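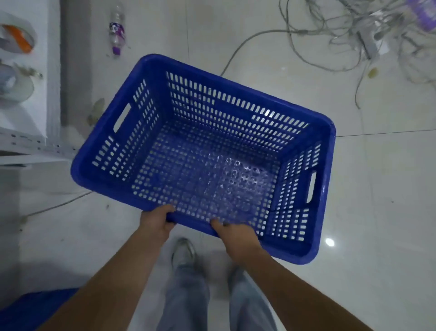 Silten Adds Reusable Crate Service for Apartment Moves

CABRERA, September – Silten, a household packing company, will begin lending reusable plastic crates to customers moving out of apartments in Cabrera and Trekow. Each booking includes 12 crates, delivered five days before the move and collected from the new address within nine days.

The crates have a hand-hole at each end and slotted walls, and are meant for kitchenware, shoes, toys and linens.

"People asked us for something they could carry down the stairs and give back," said Dwynwen Vaughan, operations manager at Silten.

Extra crates can be ordered in sets of four. Bookings are open at the Jiratar Street office.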